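Week 4 handout: The Desk as a Load
Workspace Basics, evening section, Brendance Learning Center

Bring this sheet on Sunday. The copier has opinions about double-sided printing, so page two may be upside down.

Where we left off

Last week was chairs, and we ran over. This week is the surface itself and everything plugged in around it. The reading is chapter five of the course packet, the part on cords. Skip the section on cable trays unless you own a cable tray, in which case you may be in the wrong class.

1. What counts as "on the desk"

For this course, anything that touches the surface is on the desk. That includes the laptop you closed in January and have been using as a coaster stand. It includes chargers. It includes the thing resting on top of the other thing, which people like to leave out when they fill in the worksheet.

Three terms to know for the quiz discussion:

Resident: lives on the desk and gets used there most days.
Visitor: came for a task and should leave after it.
Squatter: a visitor whose task ended and who is still here.

Cables are nearly always squatters with a resident's confidence. A charging cable belongs to a device, and when the device moves the cable ought to move with it. In practice it gets dropped on the nearest flat thing, and the nearest flat thing is very often a closed laptop.

2. Power strips, and where they end up

Most people put the strip on the desk "for now." The strip then becomes the center of the layout, the way a campfire does, and everything else arranges itself at cord's length. Mark the strip first when you draw your own desk for the worksheet, then the computers, then the cords. You'll see the pattern. 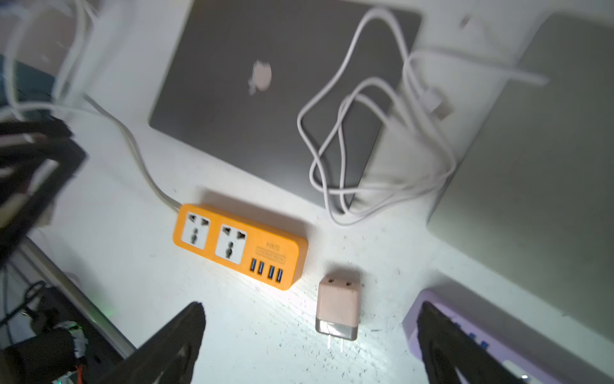
A strip on the desktop is not a crime. It's easy to reach and easy to switch over, and you can read what is printed on it without crawling. The cost is surface. A strip set at an angle uses up more desk than its own size, because the wedges of space on either side of it are no good for paper, a notebook or an elbow. Set parallel to the back edge, the same strip gives most of that back.

Now the arithmetic, which you were promised there would be very little of. Suppose the label on a strip gives a maximum of 3000 watts. Add up what is plugged in. Two laptop chargers at 69 watts each come to 138, so you could run them all day and the strip would barely notice. Add a 300 watt desktop computer and you are at 438. Still dull. Add the little space heater from under the desk and the evening gets more interesting. Heaters do not go on the strip. Write that on the worksheet even if you don't own one.

Go by your own label, not my number. If the print is too small or too worn to read, treat the strip as an unknown and keep it to light loads until you've looked it up. Universal sockets take several plug shapes, but they do nothing about voltage, so check the device too.

3. Coiling

Loose loops, a hand's width across, held with a strip of hook-and-loop. Don't wrap the cable tight around the charger; it bends hardest right at the plug, and that's where they fail. The packet recommends the Vaher ties. The Traltero ones are the same idea in a worse green. A bread bag clip also works and came free with bread.

Coiled cables go in a drawer or on a hook. On top of the computer is storage only in the sense that the floor is storage.

4. Dust

White desks show every speck, which their owners describe as a flaw. Dark desks have the same dust and better manners. Either way: unplug the strip, lift everything, wipe with a barely damp cloth, let it dry, put things back. Doing it around the objects leaves you with clean roads and dirty city blocks. Keep the cloth away from the sockets entirely.

For next time

Fill in the Wesside worksheet (both sides, see note on copier). Sort every object into resident, visitor or squatter. Move one squatter. Only one is required, and last term half the group negotiated.

Chapter six is drawers. Please do not bring the drawer.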